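Two-arm brush setup drops the big brush angle after every session - what am I missing?

Keir Rankin
Posted 24 Feb 2021 in Arms and Grippers

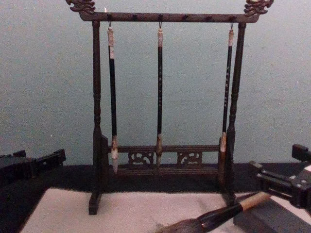
I'm using two arms for calligraphy at a small shared workshop in Vullside and I am having more fun with this than with anything I've built before! The small brushes live on the rack and the big one goes in the right gripper. The left arm is mostly there for hanging brushes back up and shifting paper.

My trouble is with the right side. I set the big brush at a nice slant, teach the paper height, and the first sheet comes out great. By around 8 sheets the strokes get fat on one end and thin on the other, and when I check, the handle has turned a bit in the jaws. I can twist it back by hand and carry on, but it creeps again.

What I've tried so far:
- more grip force (the handle started to show marks, so I backed off)
- slower strokes, which helped a little
- wiping down the jaws with a dry cloth

Jaws are the plain flat ones that came with the gripper. The handle is round and smooth. The program is the same one I used all through November with a thinner brush, and I never had a problem with it then. Rack position hasn't changed. I haven't touched the arm's own calibration because I'm a bit scared of it. Should I be?

Shu-fen Kan

Oh, I love this! Big brushes are a whole different animal and you're going to have a great time once it holds still.

Leave the calibration alone for now. If the arm was off, your first sheet would look wrong too. You have a round handle between two flat faces, so it's only touching along two thin lines, and a heavy head full of ink is a long lever pulling on it. More squeeze won't fix that, it'll only dent your handle.

Make yourself a pair of V-shaped jaw inserts. I printed mine in a soft rubbery filament with a groove slightly smaller than the handle, and the brush sits in there like it grew there. If you don't have a printer, a strip of bicycle inner tube glued to each jaw gets you most of the way. Rough the jaw face with sandpaper first, clean it, let it dry, then glue. Replace the rubber when it goes shiny.

Then do this before every session:

Put the brush in dry, with the jaws closing on the same spot every time. I wrap one turn of masking tape around the handle and butt the jaw up against it.

Draw a pencil line along the handle and another on the insert, so they meet when the brush is seated. If it turns you'll see it right away, long before it shows up in the ink.

Load the ink, let it drip off, and only then touch off on the paper. A wet head hangs differently from a dry one and your paper height will be wrong if you teach it dry. This one got me for weeks!

Check your wrist speed too. If the program flicks the wrist between strokes, that's when the handle gets yanked. I put a short pause at the top of each lift and cut wrist speed to half on any move longer than a hand's width.

One more thing, save the thin brush program under its own name before you change anything. I keep one for each brush, with the gripper opening written in the title. Mine are all called Fu plus a number, after my cat.

Carmela Calvo

had the same thing. tighten the screws on the jaws. mine were loose

Ngan-ling Ko

Agree with Shu-fen on the inserts, and Carmela's screws are worth two minutes with a hex key before you print anything. Grab each jaw and wiggle it with the power off. Any click at all and you've got play there.

I'd add the paper. A soft sheet or felt gives a little, and after a few heavy strokes it can bunch up toward the end of the stroke. Fat on one end and thin on the other could be partly that. I weigh down all four corners and touch off in 5 places, one near each corner and one in the middle. If they don't agree, I shim under the felt and go again. It's slow the first time and quick after that - I really look forward to it now, it's like tuning an instrument.

Keir Rankin

Update! Carmela, the left screw on the right gripper was loose, I felt silly. Tightening it helped but the brush still crept. I went with the inner tube and the pencil lines, and I just did 8 sheets with the lines still meeting. The fifth sheet is the best thing this setup has made so far. Printing the V inserts next, does anybody know how deep the groove should be for a tapered handle?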